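4.3 What counts as a clear surface?

The claim we set out to test is a familiar one in the advice literature on household order: that a flat surface near a door or an appliance will fill up unless every item on it has been given a fixed home, and that once homes have been given the surface stays clear. The first half is hard to dispute. The second half is repeated so often that it is rarely checked, and the studies usually cited for it rest on what people say they do. We had no quarrel with the idea when we began. After going through the Plavonano material we find it much weaker than its supporters allow.

The Plavonano set was put together by Édgar Taipe and holds 500 still views of tabletops, worktops and the tops of appliances, taken in homes and small shared workrooms. Each view was sorted by two readers working apart. They were asked to place every loose item under one of 8 headings (packaging, cloth, drink and food containers, paper, tools, clothing, fixed equipment, other) and then to say whether the item looked stored, parked or in use. "Parked" was our word for a thing set down with no sign that it belonged there. Where the readers disagreed, the item was left in dispute and reported as such. We did not bring in a third reader to break ties, as is common, because a tie seemed to us a finding in its own right.

It was the ties that caused the trouble. Earlier work using the Stevuleo checklist reports very high agreement between readers on the stored/parked question, and we expected something similar. On fixed equipment we got it. A large appliance standing on or beside a table is rarely in doubt. On packaging and cloth the two readers parted company again and again, and reading their notes it is easy to see why. A cardboard box is a container and also rubbish. A folded cloth may have been put away, or it may be waiting for someone to wipe something. Folding is often taken in this literature as proof that an item is stored -- the Stevuleo checklist says so outright -- but people also fold cloths they are halfway through using, and we can find no study that has tried to tell the two apart.

There is a further problem with the checklist which we have not seen raised. It scores a surface by the number of parked items and takes no account of how they lie. A box squared up against a wall and a box lying at a slant over other things get the same mark. Most people walking into a room would call the second one untidier. If the score does not follow what the people in the room would say, then it is unclear what it is a score of. Supporters of the checklist reply that a plain tally is at least easy to repeat. So it is, but a ruler marked in the wrong units is easy to use twice as well.

One view contains nearly every difficulty in a small space, and both readers wrote long notes on it. The white tabletop holds a brown cardboard box with a blue label band, tilted over, and a pink see-through item has come to rest on top of it. The first reader entered that item as a drink container; the second entered it under "other" and wrote that she could not say whether it was a bottle at all. A strip of something white lies next to it. Neither reader would put a name to the teal-green object showing behind the corner of the box, and both left it out of the score, which under the rules they were entitled to do. A large white appliance takes up much of the right-hand side, with a white machine further back, and in front there is a folded white cloth with a dark maroon edge.

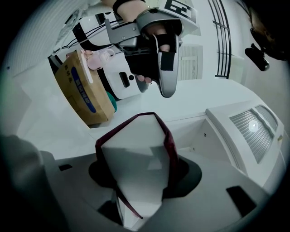 Figure 11. Tabletop with tilted cardboard box, folded cloth with maroon edging and large white appliance; the cloth was marked "stored" by one reader and "parked" by the other.

How clear is this surface? On the Stevuleo score it depends almost wholly on the cloth and the box. If the cloth is stored and the box is treated as a container, the table passes with little against it. If the cloth is parked and the box is packaging, it fails. Nothing about the table has altered between the two results. We do not think better training of readers would settle the matter, for the readers were not careless; they were being asked for something a single view does not hold. Whether a box has a home in a room is a fact about the habits of the people who use it, and that can only be learned by coming back, or by asking them.

It might be said that we have picked an awkward case. We have, but it is not a rare one. Surfaces with at least one disputed item turn up in every type of room in the set, including the rooms whose users told Taipe that everything had its place. That last group matters most for the claim under test. If fixed homes kept surfaces clear, then these rooms ought to stand apart from the others, and to our eyes they do not. We are wary of making too much of this. The users were not chosen at random, the question put to them was loosely worded, and a person who says everything has its place may mean only that they know where to look.

What can be kept from the older work is modest. Large equipment seems to draw smaller things towards it, and boxes seem to draw things on top of them: a box on a table offers a second, higher tabletop, and people treat it as one. Both patterns were noted by our readers without prompting. Neither has much to do with whether homes were given out beforehand, and we would sooner see them studied directly than folded into one more overall score. The views taken in August, when several of the shared workrooms were being cleared, are handled separately in section 4.4, as there the word "parked" had to be dropped altogether.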